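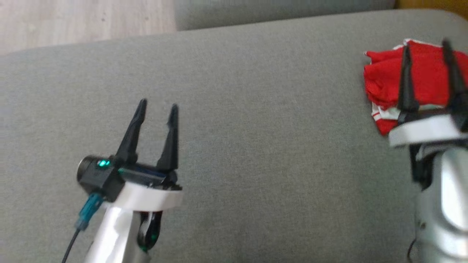 ## 4. Setting up a foot soak

1. Fill the Dratix basin with 4 quarts of warm water.
2. Set the dial to 40 °C and wait for the light to stop blinking.
3. Sit with both feet flat and press Start.

**Caution:** Do not stand in the basin. Unplug it before you fill or empty it.
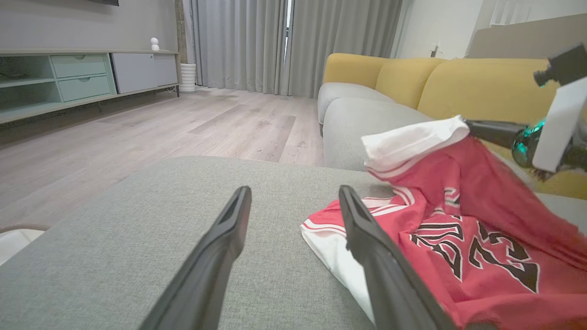
*Cutow Home Wellness, Customer Care Department*

4. Choose Low or High bubbles. Low is best for a first session.
5. When the timer ends, dry your feet and drain the basin through the spout.

**Note:** Bath salts can clog the jets. Use no more than 2 teaspoons, fully dissolved.
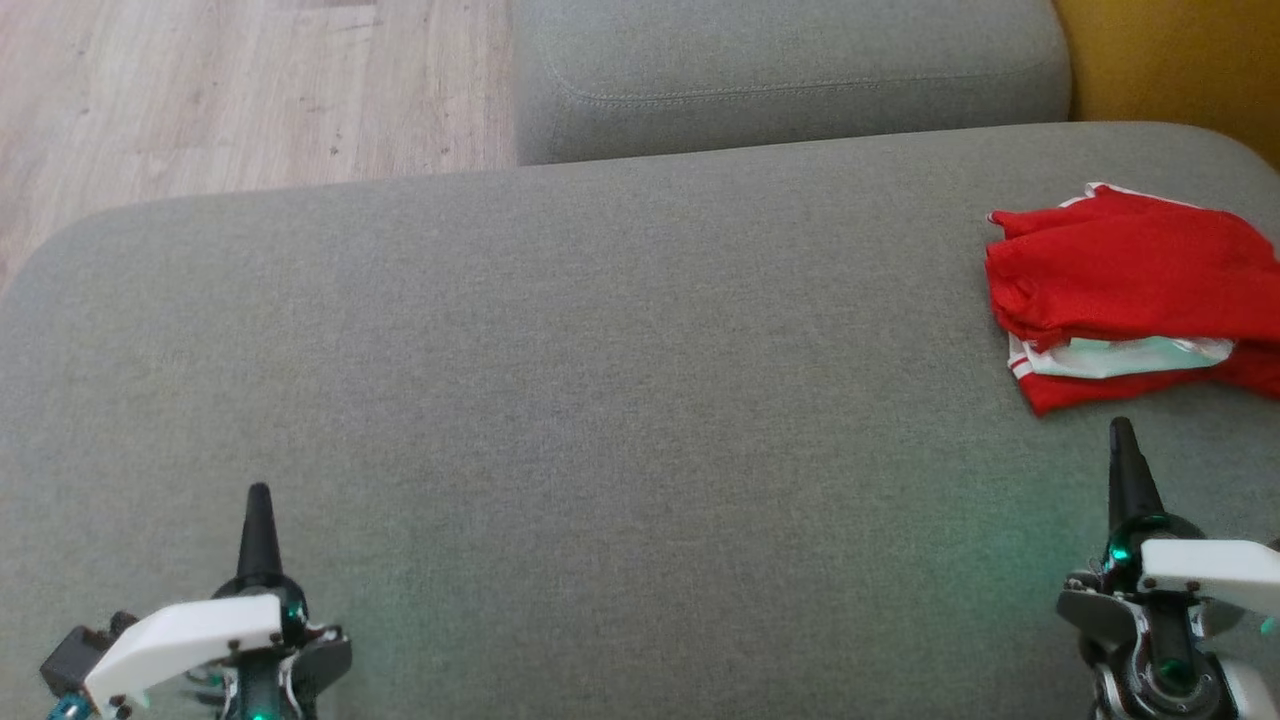 Ellis wrote to us that the High setting was too strong in the evening and that Low with the heat on worked better before bed. Either setting can be changed during a session.

6. Rinse the basin and let it air dry.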